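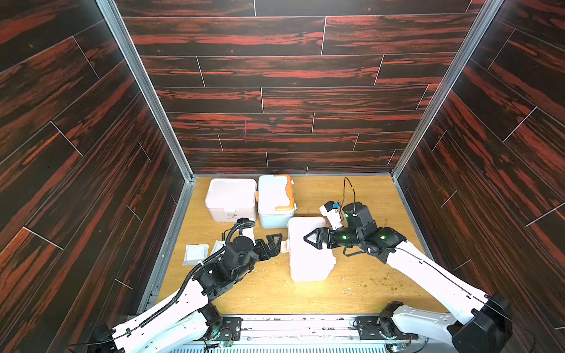
3 min read

Speaker notes – "Scoring a Close Round," evening session for new amateur judges

(Wait for the folks in back to sit. Water on the lectern. Phones off, mine too.)

Good evening, everybody, and thank you for driving out to Arboleda on a November night when you could be home on the couch with the fights on. I know a few of you came over from the Tisov gym together, and I'm so glad you did, and I hope you saved room for the soup afterward.

I want to talk tonight about the close round. The lopsided ones take care of themselves – one fighter gets dropped twice and your pencil is moving before the horn. It's the other kind that will keep you up, the round where both of them landed, both of them got tired, and the whole crowd is yelling for the hometown kid.

(Slide 2)

Start with damage. I know you've heard it, and I'm going to say it until you're sick of me. Which fighter did more to bring the fight closer to an end? A leg kick that buckles the knee is worth a whole lot more than four jabs on the forearms, even though the jabs are louder and the people in row two will cheer every one of them.

Then the grappling. A takedown where your fighter lands in guard and hangs on for two minutes is a takedown, sure, but what came after it? Did she pass? Did she throw anything? Was there a choke that made the other corner stand up? If the fighter on the bottom was throwing elbows and hunting for an armbar the whole time, you may well be giving the round to the bottom, and you should be comfortable doing that.

(Pause. Somebody always has a question about bottom position. Take one, then move along.)

Now, my own bad card. It was a 140-pound catchweight at the Podudar Open, years ago, and I was on the far side of the cage with a post in my way. I scored the second round for the fighter in the red gloves. I watched the tape 11 times that winter and I'd lost sight of a body kick that changed everything. Ask for the monitor if you have one. Lean over. Stand up if they let you.

(Slide 5 – skip slide 4 if we're past 30 minutes)

Write your score at the horn, before you look at anyone. Please don't wait to see which corner is celebrating, they're both celebrating, they always are.

We'll finish with three rounds from the Disow amateur card, sound off. Pencils out, and no peeking at your neighbor. If somebody could get the lights by the door, I'll start the first one.

Get our newsletter once a month. Enter your email to sign up. You can unsubscribe any time.

100 shares · 11 comments

Contact us | © Arboleda Combat Sports Officials | Back to top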